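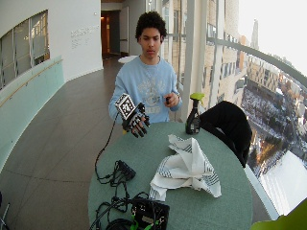

Round green table, striped cloth, sprayer off to the side

Topic: What do you all keep on the table for wiping down?
Forum: Kitchen & Dining > Cleaning

plusport_pete
18/09/2018
OK so I've got a round table, sort of a grayish green on top, and we eat, fold laundry and do homework on it, so it gets wiped a lot. My routine right now is a spray bottle (black with a lime green trigger, you can't lose it) and a white cloth napkin with dark blue stripes. Spray, wipe, bunch it up, leave it there till next time. My sister says a napkin is for laps and I should buy proper microfiber. I like the napkin! It's big and it goes in with the towels. Who's right?

crumbcatcher13
Your sister, sorry. Cotton napkins push crumbs around and leave lint on anything dark. I've used microfiber for years and wouldn't go back. Also please don't leave it in a heap like that, it'll never dry in the middle. Hang it on a chair back.

Narkton
Disagree with crumb. Microfiber grabs at my fingertips and I can't stand it, gives me the shivers. Old napkins are the best rags in the house once they've been washed a bunch of times. New ones are useless, they've still got that finish on them and the water just beads up. How old is yours, Pete?

plusport_pete
Bought a pack of 4 in August, so pretty new. That might explain the smearing. I'll run them through hot a few times. Other question while I've got you: what's everybody putting in the bottle?

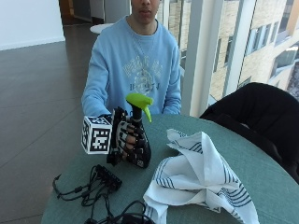

The bottle I mean, black with the green sprayer

Narkton
Water and a drop of dish soap. One drop! People put in a big squirt and then wonder why the table's sticky.

dpasaribu
Vinegar and water here, half and half. Cheap, and the smell goes away fast.

crumbcatcher13
Vinegar is fine on some tops and terrible on others, so I wouldn't tell a person to use it without knowing what the table is made of. Soap and water, yes, I'm with Narkton on that one (mark the calendar). And with a dark bottle like that you can't see what's in there or how much is left, so stick some tape on it and write down what you filled it with.

dpasaribu
Fair enough, mine's glass so I never worried about it. Try a hidden spot first, Pete.
-- Darmawan Pasaribu

Hiromari
Spray the cloth, not the table. Otherwise it runs over the edge on a round one and drips on the chairs. I ruined a seat cushion that way.

plusport_pete
Huh, I always go straight on the table. Will try it on the cloth. Tape is a good idea too, I've refilled that bottle so many times I couldn't swear to what's in it.

crumbcatcher13
Then dump it out and rinse it before you put anything new in there, please. And I still say microfiber.

Narkton
Wash the napkins first, Pete, then decide. Skip the fabric softener or you'll be right back where you started.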